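# Wie unser Roboterarm das Greifen lernt

Hallo Kinder! Ich heiße Najwa Darwish und baue mit Freunden in der offenen Werkstatt von Wernum einen Roboterarm. Wir nennen ihn Erkcombe. Viele Kinder fragen mich: Wie weiß der Arm, wo etwas liegt?

Ihr macht das mit euren Augen und eurer Haut. Ihr seht einen Apfel, ihr streckt die Hand, und die Finger spüren, wann sie drücken müssen. Unser Arm hat keine Haut. Er hat eine Kamera, einen kleinen Computer und zwei Finger — das muss genügen.

Der Computer sucht im Kamerabild zuerst nach Farben und Rändern. Ein roter Apfel auf einem weißen Tisch ist dafür ziemlich leicht. Danach rechnet er aus, wie weit die Finger noch fahren müssen.
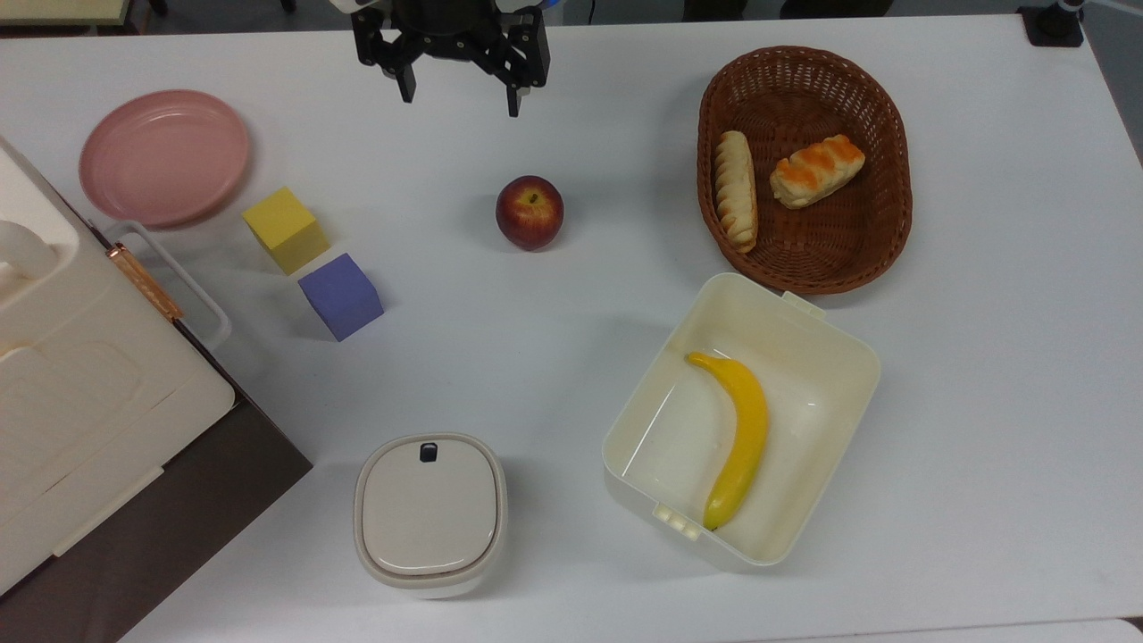 *Der Greifer ist offen, darunter liegt der rote Apfel. Findet ihr auch die Banane?*

Die Finger haben wir mit Schrauben befestigt, damit man sie wechseln kann. Den ersten Satz haben wir im August gebaut, und er war viel zu glatt. Eine Birne ist uns 5 Mal heruntergefallen!

Schwierig ist auch die Kraft. Ein Schaumstoffwürfel lässt sich zusammendrücken, ein Apfel fast gar nicht. Darum schließen sich die Finger langsam, und der Computer prüft immer wieder, ob sie schon etwas halten. Bis jetzt haben wir 658 Versuche in unser Heft geschrieben. Bei 800 wollen wir in der Werkstatt Kuchen essen.

**Probiert es selbst:** Nehmt zwei Kochlöffel, in jede Hand einen, und hebt damit einen Apfel hoch. Dann macht ein Auge zu und versucht es noch einmal. Merkt ihr den Unterschied?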